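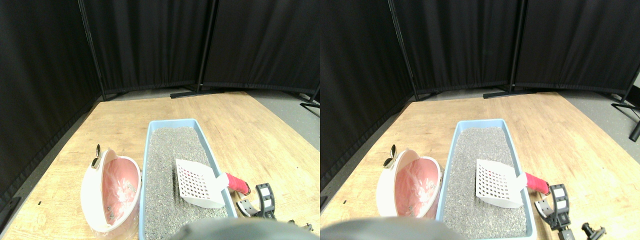
Left and right views of the Temthorpe litter station: tray, scoop, lid on its side, black curtains.

Skellmont Scoop: teleoperated litter tray demonstrations

Data card and README, June release

Summary

Skellmont Scoop is a set of 292 teleoperated episodes in which a robot arm attends to a cat litter tray. There is no cat. We discussed one and Ileana Moldovan, who runs the station, pointed out that a cat would be the least repeatable component in the building, and we already have the network switch for that.

The task family covers picking up the scoop, drawing it through the litter, tipping it out over the bag-lined lid, and putting it back down somewhere sensible. "Somewhere sensible" is defined in the annotation guide, at greater length than anyone wanted.

What's in each episode

stereo/ : left and right views, saved side by side in a single video
wrist/ : video from the small camera at the gripper
state.csv : joint positions and gripper opening, sampled at 100 Hz
command.csv : what the operator asked for, same clock
notes.txt : free text by the operator, typed right after the episode

Please read the notes. They are short, usually grumpy, and they have saved us more debugging than the schema validator has. "Grabbed too high, knew it, went anyway" is a label you won't get out of a CSV.

Splits

The train split has 158 episodes and the held-out split has 134. Yes, that is a large held-out split. Janaka Sheikh drew it up by session, so that no session lands on both sides, and some sessions were long. If you reshuffle by episode your numbers will go up and your policy will stay exactly where it was.

Collection

All episodes were recorded at Temthorpe by six operators, each of whom did a practice block that was thrown away. Operators worked from a prompt sheet giving the start layout and the goal. They were free to choose their own approach, and they did. One likes to come in low and level; another goes in as if digging a well. Both styles are in there and we made no attempt to average them into good manners.

Between episodes the litter was leveled by hand with a spare piece of card. Strays on the table were brushed off when somebody noticed them. Treat a few grains outside the tray as normal.

Known annoyances

The handle is the hard part.

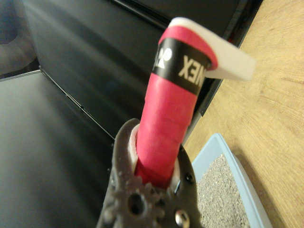
A long round grip can turn in the jaws as soon as the far end meets resistance, and litter offers plenty. Operators learned to correct for this with a small roll of the wrist, so you will see that roll in the command stream even in episodes where nothing slipped. A model trained on this data will pick up the habit too. We consider it a superstition with a decent track record.

Some other things to know:

The wrist view loses most of the tray whenever the gripper is close to it. This is when you would most like to see the tray.

In the stereo views the robot's own arm can sit over the near edge of the tray. It's blurry, it's dark gray and it will happily be segmented as an object if you let it.

Speckled gray litter defeats our depth estimation on bad days. Don't use stereo depth to work out how much litter was moved. Edley, our in-house stereo matcher, tried, and reported a tray with negative contents.

The clocks on the two video streams were aligned afterward using the Biswas sync script. It works to within a frame. For anything finer, use the state and command files, which share a clock and have never quarreled.

Success labels

An episode is marked success if the scoop was loaded, emptied over the lid and released without being dropped from a height. Partial means at least the loading happened. Fail means fail. Operators labeled their own episodes and Ileana reviewed all of them on a Monday, with coffee. Where they disagreed, the reviewer's label is the one in the file and the operator's is kept in label_original, mostly for the sake of the operator's feelings.

Failures are included on purpose. Please don't filter them out before looking at them.

What it isn't good for

Anything involving used litter, which has physical properties we chose not to investigate. Also force estimation: there is no force signal, and motor current was not logged.

Loading

Run check_episodes.py first. It complains about missing files by episode number and exits. If it prints nothing, you're fine.

Questions and corrections go to Janaka. Include the episode number, and paste in the notes if there are any.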